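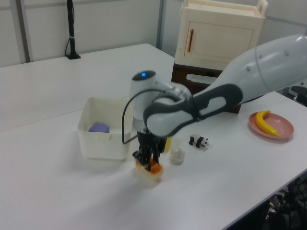 卓上片付けタスクで模倣学習の方策を学習・評価する手順

このページでは、単腕ロボットと二指グリッパで卓上の小物を箱に入れるタスクを題材に、デモの収集から方策の学習、実機評価までの手順をまとめます。学習コードは所内のリポジトリ「Tolitton」、収集と再生のツールは「Kurton」を使います。手法そのものはKongの方式(所内では「Xiong方式」と呼んでいます)で、行動をチャンク単位で予測し、把持の前後だけチャンク長を短くするのが特徴です。

対象読者は、アームの基本操作と非常停止の扱いを済ませている人です。キャリブレーションの詳細は別ページにあります。

1. 準備するもの

・アームとグリッパ(ファームウェアは所内の共通版)
・作業台を見る固定カメラ
・口の開いた白い収納箱
・小物一式。色と形、硬さが異なるものを混ぜる
・GPUを積んだ学習用マシン

小物にはおもちゃの食べ物や動物のフィギュアを使っています。黄色いバナナは皿にのせた状態を初期配置の一つにしておくと、縁をよけて指を下ろす動作がデモに入ります。半透明のカップは深度の値が抜けやすいので、最初の学習では把持対象から外し、台の上に置くだけにします。

2. 作業台の配置

箱はアームの根元から見て台の奥側に寄せすぎないようにします。遠すぎると手首が伸びきり、指を真下に向けたまま箱の上まで運べません。置いたら、空の状態のグリッパを箱の四隅の上まで動かし、関節リミットの警告が出ないことを確認してください。

背景に置く家具のおもちゃなどは、収集と評価で同じものを使います。途中で片付けると、方策がそれを手がかりにしていた場合に成功率が落ちます。背景を変えた評価もやりますが、それは5章の条件Bとして別に記録します。

ケーブルは手首の脇で輪を作り、余裕を持たせて固定します。輪が小さいと手首を回したときに引っ張られ、大きすぎると箱の縁に掛かります。手首を両方向に限界まで回して確かめます。

3. デモの収集

Kurtonを起動し、タスク名に tidy_table を指定します。1エピソードの流れは次のとおりです。

(1)初期姿勢に戻す。
(2)画面に出た配置番号のとおりに小物を置く。
(3)録画を開始し、指定された小物をつかんで箱に入れる。
(4)グリッパを開き、箱の上まで引き上げてから録画を止める。
(5)成功か失敗かを入力する。

エピソード数は100を目安にしてください。これより少ないと、つかみ損ねたあとの復帰動作がほとんど学習されません。逆に、同じ配置のデモを増やしても効果は小さいので、増やすなら配置を変えます。

操作の速さはなるべくそろえます。特に指を下ろす区間で止まったり進んだりすると、学習後の方策が物体の上で停止しやすくなります。迷って止まったエピソードは、成功していても使わないほうが無難です。

失敗エピソードは削除せず、failのラベルを付けて残します。学習には入れませんが、あとで把持点の分布を見るときに使います。

4. データの確認と学習

4.1 確認

学習の前に、次の点を見ます。

・画像と関節角の時刻がずれていないか
・グリッパの開閉値が途中で飛んでいないか
・小物の色と配置番号の対応が合っているか

時刻のずれは、指が閉じ始める画像と開閉値の変化点を並べると分かります。Kurtonの check コマンドに --sync を付けると、該当する区間だけを並べて表示します。

4.2 前処理

画像は作業台の範囲に切り出します。台の外にある椅子や機材は日によって位置が変わるため、なるべく入れません。ただし、アームの上部まで切り落とすと手首の向きが分かりにくくなるので、上側は少し広めに残します。

関節角は平均と標準偏差で正規化し、グリッパの開閉値は最大開度を1として扱います。

4.3 把持区間のラベル付け

Xiong方式では、把持の前後の区間に印を付けます。手作業は不要で、開閉値の変化点と手先の高さから自動で決まります。スクリプトは label_grasp.py です。柔らかい小物では、指が閉じきる前に力がかかって開閉値がゆっくり変わるため、変化点が遅れて検出されることがあります。その場合は --soft を付けてください。

4.4 学習

設定ファイルは tidy_base.yaml を複製して使います。変更する項目は主に三つです。

chunk_free: 移動区間のチャンク長
chunk_grasp: 把持区間のチャンク長
epochs: 900

chunk_grasp を chunk_free と同じ値にすると、通常のチャンク予測と同じ動作になります。比較用の基準モデルはこの設定で作ります。乱数の種は19に固定しています。種を変えて複数回学習する場合は、出力先の名前に種の値を入れてください。

検証損失は早い段階で下がりきったように見えますが、そこで止めると指を下ろす位置が甘くなります。損失だけで打ち切らず、保存された重みをいくつか実機で試してから選びます。

5. 実機評価

評価では、収集に使っていない配置を使います。条件は次の二つです。

条件A:背景と小物は収集時と同じ、配置のみ新規
条件B:背景の物を入れ替え、配置も新規

試行ごとに「把持できたか」「箱に入ったか」を分けて記録します。まとめて成功率だけを出すと、つかめていないのか運ぶ途中で落としたのかが後から分かりません。箱の縁に載って止まった場合は、箱に入っていないものとして数えます。

非常停止はすぐ押せる位置に置き、試行中は台の上に手を出さないでください。小物の置き直しは、アームが初期姿勢に戻り、方策の実行が止まってから行います。

6. 結果の例

前回の評価では、条件Aで基準モデルの成功率が69%でした。把持区間のチャンク長を短くしたモデルは同じ条件でこれを上回り、差の多くは把持の段階で生じていました。小さい物の上で指を下ろし始めてから横ずれを直せるようになったことが主な要因と見ています。運搬中の落下の割合には、はっきりした差は出ていません。

条件Bでは両方のモデルで成功率が下がりました。チャンク長の調整は背景の変化への対策にはならないようです。こちらは収集時に背景を変えるか、画像の色調を変える拡張を入れる必要があります。

7. うまくいかないとき

物体の上で止まる
デモに停止区間が多い可能性があります。手先速度のヒストグラムを出し、把持直前の低速区間が長いエピソードを外して学習し直します。

指を閉じるのが早い
画像と開閉値の同期を確認します。ずれがなければ、chunk_grasp を少し短くします。

箱の手前で離す
箱の位置が収集時からずれていないか確認します。台に印を付けておくと戻しやすくなります。ずれていない場合は、箱の位置を変えたデモを追加します。

チャンクの切り替わりで動きがぎくしゃくする
切り替わりの前後で予測を重ねて平均する設定(blend: true)を有効にします。重ねる長さを増やしすぎると、把持位置の修正が遅れます。

8. 記録の残し方

学習した重み、設定ファイル、評価表を同じフォルダに入れ、共有サーバーの Prudum に上げます。評価表には箱の位置、使った小物、照明の点灯状態を書きます。配置番号の一覧を更新したときは、古い版も消さずに残してください。

手順についての質問は Guangming Kong まで。label_grasp.py の検出条件は12月に変更しているので、それより前のデータを使う場合はラベル付けからやり直します。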